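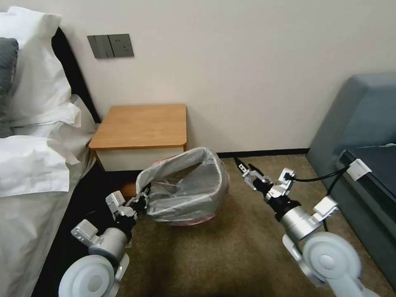 Grelladus two-seater sofa: a long review after one winter

Posted 9/24/18

I've wanted a little sofa in the bedroom for years, ever since we stayed in a bed and breakfast up the coast that had one tucked beside the wardrobe and I spent the whole rainy weekend on it with a library book. So when Cadarby had their end of season sale I talked myself into the Grelladus (it had been marked down by 135 dollars, which helped with the talking), and I've now lived with mine for a full winter. A few of you asked for a proper write-up, so pull up a cuppa!

Ordering and delivery

Cadarby quoted five working days and it came on the fifth, in one enormous carton that two very patient blokes got up our stairs with only one bad moment at the landing. Do measure your stairwell. The sofa is 151 cm wide and the carton is a fair bit bigger again, and the product page only gives you the first number.

Putting it together

You screw on the legs, drop the back onto its brackets and zip the seat cushion into its cover. I did it on my own over an afternoon, with a long break in the middle when I couldn't find the Allen key (it was taped under the seat, where the booklet says it is, on a page I'd skipped). The bolts are decent and the holes lined up first go, which is more than I can say for our dining chairs.

Comfort

Firm to begin with. I did wonder in the first fortnight if I'd made a mistake, but it has softened nicely and I now sit there most evenings. The seat is on the shallow side, so anyone very tall will feel perched, while I'm short and can put both feet flat on the floor for once in my life. You can't nap on it properly. I've tried, many times, and I always end up with my knees over the arm and a crick in my neck.

The fabric

The colour is the thing I was most nervous about. On the website it looked like a straight grey, and in a real room it drifts towards blue or teal depending on the light, and I've grown very fond of it. It hides lint well and crumbs badly. I dropped half a mug of tea on the arm in June and a damp cloth got it out, though I did have to go over it twice.

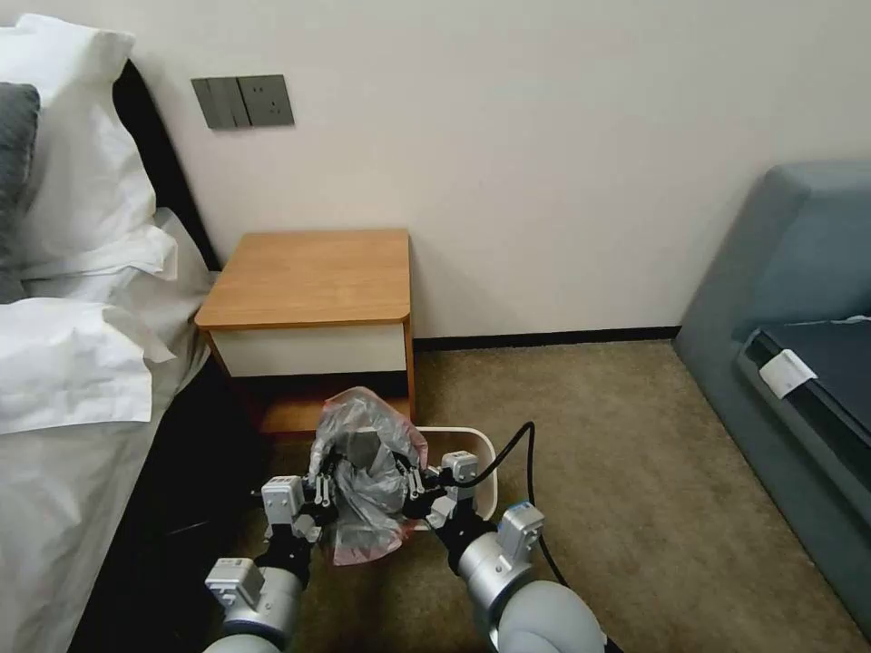
How it compares with the Wada

My sister has the Wada, also from Cadarby, and it's 500 dollars dearer. The cushions are plumper and the arms are wide enough to hold a plate, but it would swallow a bedroom whole. For a lounge room I'd save up for the Wada. For a corner next to a bed, the Grelladus is the better size.

Would I buy it again?

Yes, and I'd buy the spare seat cover at the same time, as they were out of stock by the time I went back and the next lot isn't due until December.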